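Gernon Classroom Manipulation Kit, Bottle Transfer Set

Catalog section: School and Club Robotics
Manufacturer: Gernon
Page revised January 18, 2019

Overview

The Bottle Transfer Set is the second task set for the Gernon Classroom Manipulation Kit. It covers one job: moving upright drink bottles between an open organizer and a flat tray with a single arm and a two-finger gripper. The set is used in the Plerkulach student league as the entry task and is suitable for a club that has finished the block stacking set. It doesn't include an arm.

Teams of up to 6 students work at one station. A full unit runs 20 sessions, the last four of which are reserved for scored runs.

Supplied in the set

Task cards, laminated
Tray position template, paper, full size
Finger pad strips, adhesive backed
Score sheets, pad of 200
Instructor guide, spiral bound
Cable clips for the table edge

Not supplied: arm, gripper, controller, table, tray, organizer, bottles. Any open-top organizer with a compartment wide enough for the bottles may be used. League rules ask for sealed, full bottles of one type, and the same type must be used for practice and scoring.

Station layout

The table should be rigid and light in color. A scuffed surface is acceptable if the template lines can still be read. The tray goes beside the organizer with its long side parallel to the rear of the table. Route the arm cable so that it can't reach the tray at any joint position. Teams set their own home pose, but the gripper must be clear of the tray and the organizer when the run starts.

Bottles stand upright at all times. A bottle that tips in the organizer may be righted by the referee once per run. A bottle that tips on the tray stays where it is and scores zero.

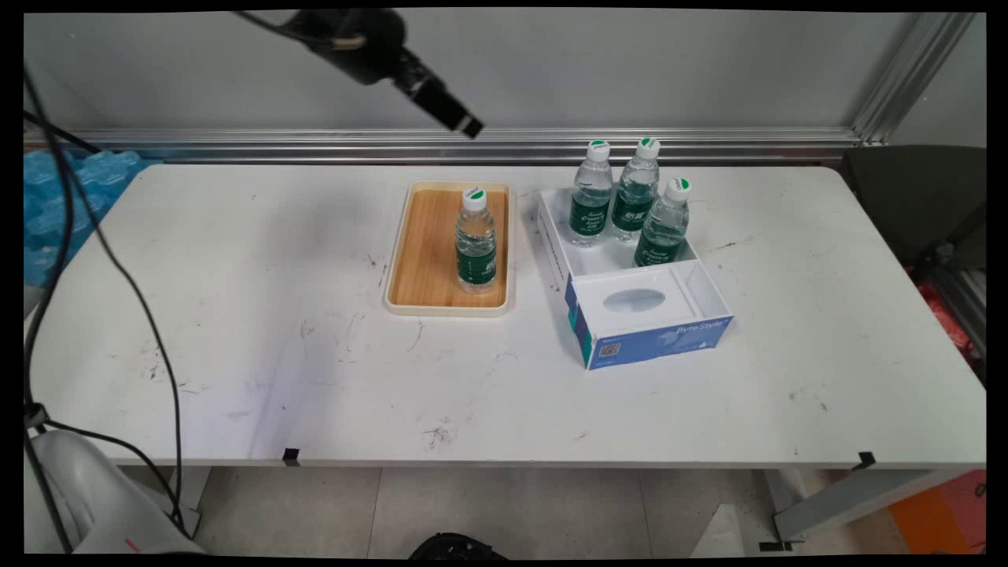

Station with tray and organizer.
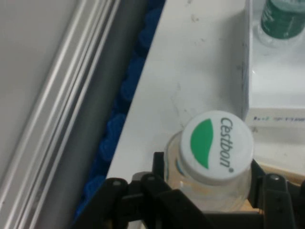 Grasp point and approach

The task cards teach two approaches. Card A takes the bottle from above with the fingers open on either side of the neck and closes below the shoulder. Card B comes in from the side and closes on the body. Card A is slower to tune but needs less free space between neighboring bottles. Card B fails often when bottles stand close together, and most teams drop it by the middle of the unit.

Closing force is set in software. Start at 30 percent and raise it in small steps until the bottle doesn't slip during a lift. Too much force deforms a thin bottle wall and changes the height of the cap, which upsets any program that uses the cap as a reference.

A wrist camera is optional in the entry division and required in the open division. Round caps are easy to find by color and outline. Printed caps can be used to estimate rotation, though rotation isn't scored. Camera exposure should be locked before the first run, as white caps over a white table wash out under automatic settings.

Scoring in the Plerkulach league

A run lasts 6 minutes. Each bottle released upright on the tray scores 20 points. A bottle returned to the organizer in the second half of the run scores 30. Contact between the gripper and the organizer wall is noted on the score sheet but carries no penalty unless the organizer moves off its mark.

Manual control is allowed in the entry division only. Teams in the open division submit their program before the run and may not edit it until the referee has signed the sheet.

Compatibility

Gernon Arm 2 and Arm 2L: full support
Ogura bench arms: supported with the adapter plate, sold separately
Vuver gripper, two-finger: supported, requires the long pad strips
Other arms: may be used for class work; check with the league before entering

The kit software reads joint positions from supported arms only. On other arms the logging page in the instructor guide has to be filled in by hand.

Instructor notes

The guide was rewritten in October by Sorcha Kinnear after two seasons of league use. Changes are limited to the grasp section, the tray template and the log format. Older guides can still be used for class work but don't match the current score sheet.

Sessions 1 through 5 need no power to the arm. Students measure the bottle, mark the template and plan the path on paper.

Replacement parts

Finger pad strips, short, pack of 20
Finger pad strips, long, pack of 20
Score sheet pad
Tray position template

Pads should be replaced when the edge lifts or the surface turns shiny. Clean the fingers with a dry cloth before applying new strips and leave them closed on a bottle for 30 minutes.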